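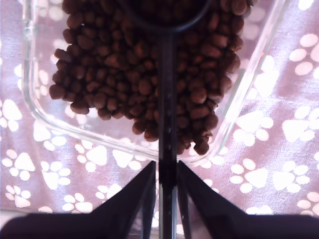
Course home > Manipulation Laboratory > Handouts > Unit 6

Unit 6: Comparing parallel grippers on a held-tool task

Notes by Florencia Retamal. Revised March 24, 2022.

6.1 Purpose

Most gripper comparisons are made on pick and place, where the object in the fingers is also the object of the task. In this unit the fingers hold a tool, and the tool does the work. The gripper must hold a thin handle against a torque that changes as the bowl enters the material and fills. A gripper that scores well on blocks may score poorly here, and the data sheet will not tell you so.

The task is scooping dry kibble from a clear glass dish with a long-handled measuring scoop. The grippers are the Rustari and the Vrabec, both with two fingers and both mounted on the same arm. The wrist camera stays in place for both.

6.2 Why the handle slips

Treat the scoop as a lever held near one end. When the bowl is pushed into the pile, the contact force F acts at distance L from the fingertips. The grip must supply a moment of F times L, plus the moment from the weight of the scoop and its load. Flat fingertips on a narrow handle give a small contact patch, so resistance to rotation in the plane of the pads is limited. Two failures follow:

Pitch slip. The handle rotates between the pads and the bowl rises or drops. Common on entry.

Axial slip. The handle slides along its own length through the grip. Common when the bowl meets the wall of the dish.

Raising the grip force helps with both, up to the limit of the finger mounts. Past that limit the fingers spread at the tips and the contact patch gets smaller. Folke Skjelbred's derivation for a compliant finger is in the appendix to Unit 4 and is not repeated.

6.3 Setup

Dish: rectangular, clear glass, rounded corners. Note the position of the walls in the arm's base frame before the first run. The depth channel of the wrist camera is unreliable on the rim and on the base, so do not use it to find either one. Bright reflections along the rim will also pull an edge detector off the true wall line.

Cloth: patterned, laid flat under the dish. It stays in for all graded runs. The pattern shows through the glass, and a segmentation threshold tuned on a plain bench will have to be set again. Groups working with the Taltow controller should store the new threshold under their own profile.

Fill: 820 g of kibble, weighed before each block of runs. Pellets broken by the scoop go in the waste tin.

Grip force: start at 2 N and increase until the handle can be lifted and held level with the bowl empty. Record that value as F0. Run the trials at F0 and again at twice F0.

6.4 Procedure

1. Close the fingers on the handle with the bowl pointing away from the wrist.
2. Save a wrist image. The handle should lie between the two fingertips.
3. Approach over the pile, enter, sweep, level, lift.
4. Hold for 2 seconds and save a second image.
5. Empty the bowl onto the scale and log the mass.
6. Release and regrasp before the next run. A run without a regrasp does not count.

Slip is measured from the saved images as the change in handle angle and the shift of the handle mark relative to the fingertips. Patricio Figueroa's script does this in batch — check its output by hand on a few pairs, as dark fingers against a dark handle give weak edges.

6.5 Reference data

The February section logged more than 450 valid runs. The files are in the Rirnex folder, sorted by gripper and then by grip force. Runs with a wall strike are flagged and kept. Leave them out of the mean mass but include them in the slip plots.

6.6 To hand in

A plot of pitch slip against delivered mass for each gripper, both force settings on the same axes. A paragraph on which failure dominated and at what point in the motion. Your value of F0 for each gripper, with the handle position used. Send files to Pornthip Bunnag. Questions on bench time go to Zulema Lagos.

Reading for Unit 7: course notes on finger pad materials, sections 1 and 3.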